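Notes for session 5 - chunked actions, and why soft things are such a pain

2021-07-18

Okay, so last time we finished with plain behavior cloning, where the policy looks at one camera view and spits out one tiny motion, then looks again. I promised we'd get to the fix this time, so let's do that. I'm using the Modise task set all the way through because it has plenty of squishy objects in it, and squishy objects break the simple version fast.

## What goes wrong with one step at a time

Say the policy makes a small mistake. The hand is now somewhere the training demos never went, so the next guess is a bit worse, and so on. With a rigid block you often get away with it. With a stuffed animal you mostly don't (an ear flops over, and now the grasp point you wanted is buried under fur!).

Demos have pauses in them too. A person driving the arms stops to think, and the policy learns that stopping is a fine thing to do. I've watched a Brerkari run where both hands just hovered until the timer ran out.

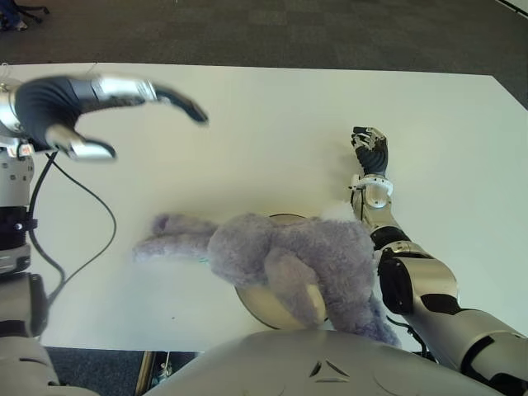

So, chunking. We ask the policy for a whole short run of future motions at once. In the Jomance baseline a chunk is 60 steps long, and the robot plays through part of it before asking for a new one. Fewer decisions means fewer chances to drift, and a pause in the middle of a demo gets swallowed up inside the chunk.

The catch is that while a chunk is playing, the robot isn't reacting to what it sees. If the toy slides, too bad. That's why most people overlap the chunks and average the predictions that land on the same time step. Newer predictions have seen more recent camera views, older ones keep the motion smooth, and how you weight them is a knob you'll be playing with in the lab.

## The numbers we'll look at

Training data: 429 demos, all two-handed, all soft objects. Same network both times, only the output changes.

| Policy | Success (%) |
|---|---|
| One step | 29 |
| Chunked, averaged | 63 |

I like this result a lot, but please don't read it as "solved." Success is scored at the end of the run only, so a clumsy grab that ends well gets the same credit as a clean one. And these are toys that were in the training set - the held-out ones come next session.

## Before the lab

- Read the Prastitico write-up, the part on averaging. Skip the proofs unless you enjoy that kind of thing.
- Plot the left and right hand paths from any three demos. Mark every pause you find.
- Try a very short chunk and a very long one, and write down how each one fails. I care way more about the failure notes than the score.
- Bring one question about two-arm timing. We'll start from those, then go on to what happens when one hand has to wait for the other.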